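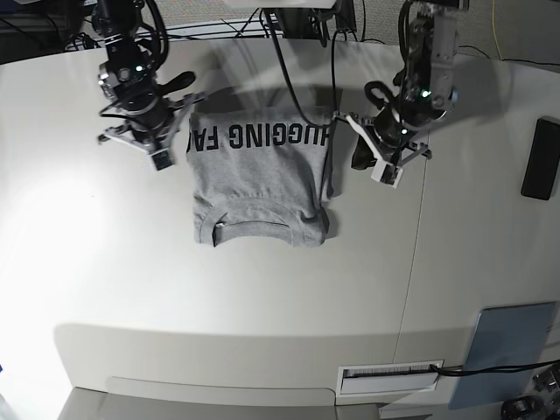
Budgeting for a two-arm folding bench

Before you ask for a quote, measure the table first. A large T-shirt must lie flat with free space on both sides, and the arms need room to swing back. My first table was too small and I paid for it twice.

Put money aside for the small parts. I keep $125 for spare fingertips and $100 for cables and ties. Cables which hang over the work will catch on the fabric sooner or later, so plan a slot in the bench, and clip the rest up high.

Choose a light, matte colour for the top - shiny white gives glare near a window.

Kerstin Kleinschmidt from Tritholm advised me to buy five identical cotton shirts for practice, and to wash them before use. New ones are too stiff.

Ask also for the delivery time. Mine was ordered in December and the second gripper came much later than the first.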